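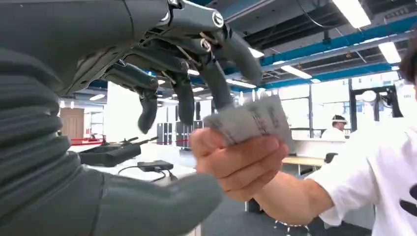 Buying a Robot Hand: Budget and Planning FAQ

Home | Guides | Budgeting | Parts | Contact

Posted in May by the Fumen equipment desk

These answers cover multi-finger hands bought for handover and light handling work, either alone or with an arm. They are written for small labs and product teams doing their first purchase.

Do we need fingers at all?

Check the object list first. If every item is rigid and arrives in a known position, a parallel gripper will cost less and break less often. Fingers earn their price when the items vary in shape, when they bend, or when a person is holding the other end. A crumpled card held up by a coworker is a fair test item. It is thin, its edges are not where the model says they are, and the person's fingers occupy part of the grasp area.

What should the quote include?

Ask for separate lines for the hand, wrist adapter, controller, power supply, cables, software license, spare fingertips and shipping. Vendors often leave out the adapter. If the arm and the hand come from different vendors, get the bolt pattern and connector type in writing from both before the order goes in.

How much should be held back for spares?

On the Shehata project we budgeted two full sets of fingertips and one spare finger per hand. The fingertips were used up. The spare finger was not, but the lead time on a single finger was long enough that we would order it again. Small pivot screws and linkage parts should be stocked by part number. Do not accept "standard hardware" on a parts list.

Is a sleeve or cover worth paying for?

For work within reach of people, yes. A padded cover over the forearm softens contact and keeps cables from snagging. Confirm three points: that it comes off without removing the hand, that it does not limit wrist travel, and that the motors stay within their temperature rating with it on. Covers wear at the folds, so list them as a consumable.

Does the wrist camera go in the same budget line?

Keep it separate. Cameras are replaced on a different schedule. Check the view with the hand and cover mounted, at both ends of the wrist travel. Fingers and sleeve can fill a large share of the picture, and the lens choice depends on what remains. Bright windows are the other common problem. If the work area faces a glass wall, test at 3 p.m. as well as in the morning, and price blinds before pricing a better camera.

How long should acceptance testing be?

Our acceptance sheet calls for 140 handovers per hand, split among several people of different heights and both left- and right-handed. Log every drop, every early close and every case where the person had to pull. Withhold the last payment until the sheet is signed. Killier accepted this term without changes – other suppliers may want a shorter run.

What does service cost?

Our plan sets aside $3000 per hand per year, excluding shipping. This covers tendon or linkage adjustment, recalibration and one return to the factory. A hand used all day will need more. Ask whether firmware updates end when the service contract ends.

What about the room?

Floor space is usually underestimated. Plan for the robot's full reach plus standing room for the person handing items over. Allow for a barrier, a table for the controller, and a cable route that does not cross the walkway. A rope barrier marks an area for visitors but does not stop anyone, so it does not replace a risk assessment or an emergency stop. Put both in the plan with a cost next to them.

Rent or buy?

Rent if the question is whether handover works for your items. Buy once the object list is stable. Vakavby credits part of the rental fee against purchase; ask for the percentage before signing, and ask who pays for worn fingertips.

Comments (3)

gearbox_k: Add import duty to the quote list. Ours came as a separate invoice after delivery.

mplant: Does the handover count include retries? We had an argument with a supplier over this.

Fumen equipment desk: Each attempt counts as one. A retry is logged as a new attempt and the first is marked failed.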